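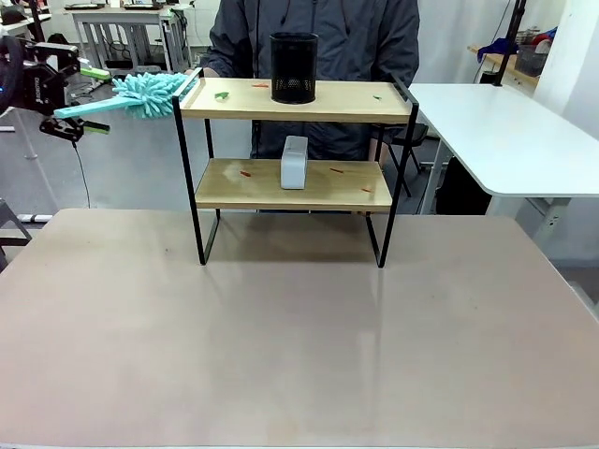
Microfiber duster vs. plain damp rag for desk shelves?

plonholm_pete
Everyone swears by the chenille dusters. I doubt it. On my two-tier shelf mine just shoves crumbs to the back.

shezi274
Use it on the wood shelves and go slow. Take the pen holder off first. Works fine for me.

plonholm_pete
Fine on dust, sure. I mean bits — eraser scraps, leaf crumbs, chips of paper. Fluff doesn't grab those.

Citlali B
Disagree. The curly strands pick up small stuff if you shake the head out every pass. A wet rag on bare wood is how you get rings.

shezi274
+1, and mesh holders are awful to wipe with a rag.

plonholm_pete
Damp isn't wet. And shake it out where, over the table I just cleaned?

Citlali B
Over the trash can, Pete.

plonholm_pete
I'll try it on the bottom shelf. Not sold.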